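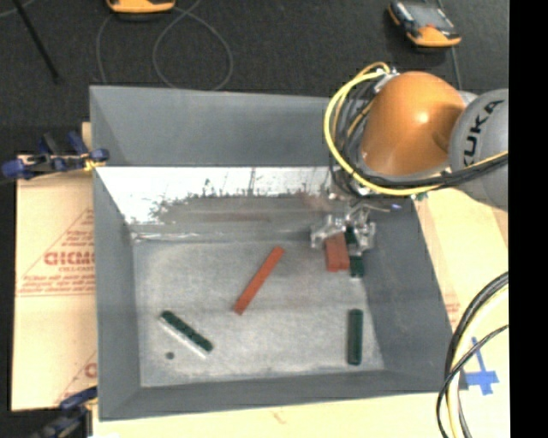
Frequently Asked Questions: Mahuika Rewards Membership

The answers on this page apply to members and guests of the Mahuika Casino and Hotel. They were last revised on August 16, 2019 and replace all earlier versions. The full Terms of Membership are available at the Guest Services desk and take priority over this page wherever the two differ.

Joining

Who may apply for a Mahuika Rewards card?

Membership is open to any person of legal gaming age who can show valid photographic identification. Employees of the casino and members of their immediate household are not eligible. Persons who have excluded themselves from gaming may not join or rejoin while the exclusion is in force.

Is there a charge for membership?

No. The first card is issued free of charge. A replacement card costs 2 dollars, which is taken from the points balance where the member prefers.

May I apply on behalf of someone else?

Applications must be made in person. Couples may ask for their accounts to be linked, but each partner must attend with identification and sign a separate form. Linked accounts share a points balance and keep separate play records.

Earning points

How are points earned?

Insert your card into the reader on the machine before play begins and wait for your name to appear on the display. Points are added as you play. At the tables, hand your card to the dealer on sitting down and collect it when you leave.

Bingo sessions do not earn points. Purchases in the Virkance Grill and the gift shop do, provided that the card is presented before the bill is closed.

I forgot to insert my card. Can the points be added afterwards?

Machine play without a card is not recorded against any member and cannot be credited. Missing restaurant points can be added if the receipt is brought to Guest Services within 5 days.

Do points expire?

Points remain valid while the account is in use. An account with no recorded activity for 12 months is closed and the balance is forfeited.

Using points and offers

What can points be exchanged for?

Points may be exchanged for free play, meals, hotel stays and items from the gift shop. They may not be exchanged for cash, and they may not be transferred to another member except between linked accounts.

How does free play work?

Free play is loaded to the account and released at the machine with your PIN. It must be played on the day it is released. Winnings from free play may be withdrawn in the usual way.

I received an offer by post but did not bring it with me. Is it still valid?

Most offers are held on your account and can be checked at any Fondix kiosk. Offers printed with the words "voucher required" must be handed in.

Are the December prize draws open to all members?

Entries are given to all active members. You must be on the premises and must come forward within 5 minutes of your name being called. If a prize is not claimed, another entry is drawn.

Hotel and travel

How many rooms does the hotel have?

The hotel has 66 rooms, of which 29 are non-smoking rooms on the garden side. Accessible rooms should be requested when booking.

Can members obtain a reduced rate?

Yes. The member rate applies on presentation of the card at check-in and covers one room per card per night. It is not available through outside booking sites.

Is there a shuttle service?

The Nullska shuttle runs between the hotel, the casino entrance and the coach park. Seats cannot be reserved. Larger groups should telephone before arrival so that a second vehicle can be arranged.

Account matters

I have forgotten my PIN. What should I do?

Take your identification to Guest Services. PINs are not given out or changed by telephone or email.

How do I obtain a statement of wins and losses?

Complete the request form at Guest Services. Statements cover carded play only and are sent to the address held on your account.

How do I exclude myself from gaming?

Speak to any member of staff, who will take you to a private office. The request takes effect as soon as the form is signed. Your membership is closed at the same time, and promotional mailings are stopped.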